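Peruslow: frequently asked questions

What is Peruslow?
It is a method for teaching a robot with two arms to sort small things from few demonstrations. We used 100 demonstrations, all recorded in August.

Why do you use hourglasses?
They are clear, and the grip must be gentle.

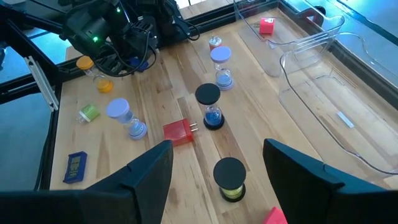 Does it need a new training for each object?
No. After the first training, 4 demonstrations per new object are enough in our tests.

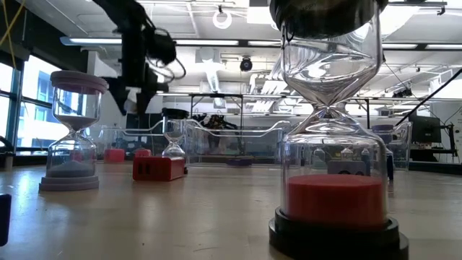

Hourglasses of different sizes on the work table.

Can I get the data?
Yes, all 1,650 grasp attempts are shared. Please write to Lilian Khaemba.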